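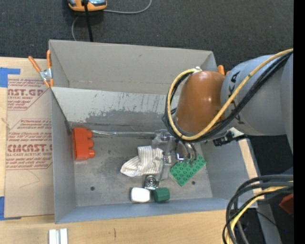
Page last changed: Mon 22 April

The Life of a Loose Block

Toy building blocks rarely get thrown away. They get moved. They go from a bedroom floor to a box, from the box to an attic, and from the attic to a yard sale, where somebody buys the lot without looking past the top layer. A good share of the ones that change hands in Falard end up with Irén Kun, who has been buying, cleaning and selling used blocks for 15 years.

Her shop is called Bokar. It has one long counter, a sink in the back and a wall of drawers. What takes up the space is bins. Every batch goes into a bin first, and it stays there until someone has been through it by hand.

"People expect the color to be the hard part," Kun says. "Color is easy. A child can do color. Shape takes longer, and condition takes the longest."

A gray bin is a good background for the work. A bright orange-red block lying against the side of one is found right away, and so is a green plate. Dark gray and black pieces are another matter, and Kun sorts those on a white towel in the afternoon, when the light comes through the front window. Clear pieces get the same treatment.

The bins themselves take a beating. Hard plastic corners and years of scooping hands leave their mark, and a metal floor ends up with smudges and worn patches like the ones in the photo. Walls scratch and chip. Kun doesn't repaint hers. Fresh paint comes off in flakes, and then the flakes have to be picked out of the blocks.

Washing comes after the first sort. She uses lukewarm water and dish soap, in a mesh bag, and lets everything dry on racks overnight. Stickers and printed pieces are pulled out first and wiped one at a time. She won't use a dishwasher. She tried it once, in October of her first year, and lost a whole load of window frames.

Prices depend on how far the sorting has gone. Mixed blocks sell by the scoop. Plates, which are thinner than ordinary blocks and used as floors and bases, are sold by size. Complete sets cost the most and take the most work. The largest one she has put together from loose stock came to 388 pieces, and the last part, a small hinge, held it up all winter.

One of her regular customers is Demetrius Rosenthal, a retired surveyor who builds model bridges. He comes in for plates, mostly old ones. He says they grip better than the newer ones he has bought — Kun isn't so sure, and the two of them have been arguing over it for some time.

For families who want to sort at home, her advice is short. Use a wide bin with low contents, so nothing gets buried. Put it on a table, where you can work standing up. Take out the plates first, then the long blocks, and leave the tiny parts for another day. Keep a cup nearby for coins, beads and hair clips, which turn up in every batch she buys.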